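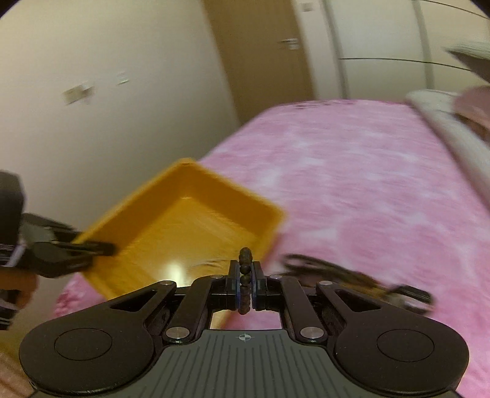
Getting a Soccer Kit Clean (and Keeping It That Way)

I've washed jerseys for the Wollenville under-12s for three seasons now and I still love pulling a white shirt out of the machine with the grass gone!

Grass and mud

Let mud dry all the way, then brush it off outside. Wet mud only gets pushed deeper. For grass, dab on white vinegar mixed half and half with cold water, wait 23 minutes (one cartoon and a bit, at our house), then rub in a little dish soap and wash cold. Turn printed numbers to the inside first, and skip the dryer – heat cracks the lettering and sets whatever stain is left.

Cleats

Take out the insoles, bang the soles together over the grass and go after the studs with an old toothbrush. Stuff the shoes with newspaper and change it before bed. Brittany Gill puts hers in front of a fan overnight and they're wearable by morning, but keep them off the radiator or the glue lets go. 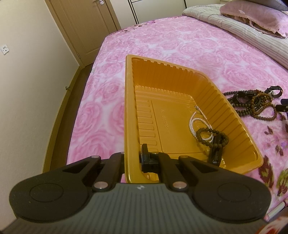
Shin guards and gloves

Oh, the smell! Baking soda, left on overnight and shaken off, does wonders for the guards. Goalkeeper gloves want lukewarm water and no soap on the palms. Squeeze them gently, don't wring, and hang them by the wrist strap. Store them slightly damp with the palms apart – they grip so much better next game.

Last updated: May 2004

Related tips
Patching a Goal Net
Pumping Up a Flat Ball
Getting Sunscreen Out of Collars
Packing the Car for a Tournament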